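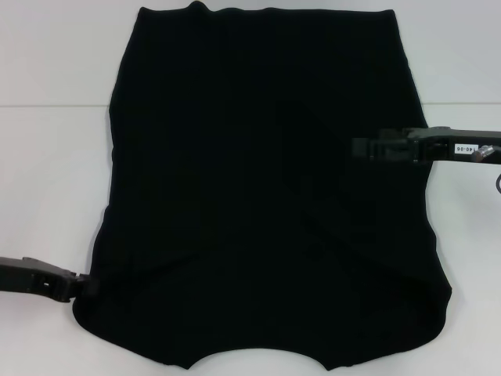 白い天板に広げた黒のTシャツ

報道関係各位
4月
Skaltier株式会社

Skaltier、濃色綿製品向け染色堅ろう度管理基準を改定
再汚染試験の対象を拡大し、Ondport工場で先行適用

Skaltier株式会社(以下「当社」)は、濃色の綿および綿混ニット製品を対象とする社内品質基準「染色堅ろう度管理基準」を改定し、4月生産分より適用を開始します。今回の改定では、洗濯時の色落ちおよび他の衣類への色移りに関する判定項目を見直すとともに、染色後のソーピング工程における管理値を新たに設定しました。先行適用の対象は当社Ondport工場で染色する生地とし、Grurberg工場については設備の更新が完了した時点で順次切り替えます。

■改定の背景
反応染料による黒、濃紺、濃茶などの染色では、繊維と結合しなかった加水分解染料が生地内部に残留しやすく、洗濯時の色落ちや汗による色移りの要因となります。従来の管理基準では、染色ロットごとに完成反の一部を採取し、洗濯および摩擦に対する堅ろう度を確認していました。一方、採取位置が反の端部に偏っていたため、ロット内のばらつきを十分に把握できないという課題がありました。
また、当社のお客様相談窓口には、淡色の衣類と同時に洗濯した際の色移りに関するお問い合わせが継続して寄せられています。社内で工程記録を照合した結果、ソーピング後の排液濃度と製品段階での汚染の程度との間に関連が認められたことから、工程内での管理を強化することとしました。

■主な改定内容
1. 試験片の採取位置
1ロットにつき反の始端、中央、終端の3か所から試験片を採取します。判定には平均値を用いず、最も低い等級をそのロットの等級とします。

2. ソーピング工程の管理
最終ソーピング槽の排液を採取し、吸光度により残留染料の濃度を測定します。管理値を超えた場合は槽の湯を入れ替え、再度ソーピングを行います。処理温度は94℃を設定値とし、温度記録をロット番号とひも付けて保管します。

3. 汗に対する試験
従来は肌着に限定していた酸性およびアルカリ性の人工汗液による試験を、Tシャツ、カットソー、薄手のスウェット製品に拡大します。添付白布の汚染等級と試験片の変退色等級をそれぞれ記録します。

4. 湿潤摩擦
乾燥時の摩擦試験に加え、湿潤時の摩擦試験を全濃色ロットの必須項目とします。顔料プリントを施す製品については、プリント部と地色部を分けて判定します。

5. 再試験の取り扱い
不適合となったロットの再試験は2回までとします。2回の再試験で基準に達しない場合、当該ロットは製品用途から除外します。

■色差管理システム「Kruger」との連携
各試験の結果は、当社が開発した色差管理システム「Kruger」に登録します。Krugerは、分光測色計の測定値、染料の処方、浴比、処理時間などをロット単位で記録するシステムで、これまでは見本色との色差判定にのみ使用していました。今回の改定に伴い、堅ろう度の等級およびソーピング排液の測定値を追加し、縫製工場への出荷可否を同一画面で確認できるようにしました。縫製工程では、身頃、袖、衿リブの生地について登録ロットを照合し、組み合わせの可否を判定します。

■適用範囲
対象製品:当社が企画および染色を行う濃色の綿製品、綿混ニット製品
対象外:先染め糸使用製品、デニム製品、製品染め製品
先行適用工場:Ondport工場
先行適用期間:6か月
先行適用期間中は、旧基準による判定も並行して実施し、等級の差異を記録します。Grurberg工場への展開にあたっては、この記録をもとに排液濃度の管理値を再設定する場合があります。なお、本改定に伴う製品価格および品番の変更はありません。

■洗濯時のお取り扱いについて
新基準の適用後も、濃色製品の色落ちおよび色移りが完全になくなるものではありません。着用前に単独で一度洗濯し、その後も淡色の製品とは分けて洗濯してください。洗濯後は濡れたまま放置せず、速やかに形を整え、裏返して陰干ししてください。蛍光増白剤または漂白剤を含む洗剤は変色の原因となる場合があります。製品に付された取扱表示と本資料の記載が異なる場合は、取扱表示を優先してください。

■既存製品について
旧基準で出荷した製品は、出荷時点の社内基準に適合しており、本改定に伴う回収または交換の予定はありません。製品に関する個別のお問い合わせの際は、縫い付けラベルに記載の品番およびロット番号をお手元にご用意ください。

■会社概要
社名:Skaltier株式会社
事業内容:ニット生地の染色加工、衣料品の企画および製造
生産拠点:Ondport工場、Grurberg工場

■本件に関するお問い合わせ
Skaltier株式会社 品質管理部 広報担当
当社ウェブサイトの報道関係者向けお問い合わせフォームよりご連絡ください。

※本資料に記載の内容は発表時点のものです。仕様および適用時期は予告なく変更する場合があります。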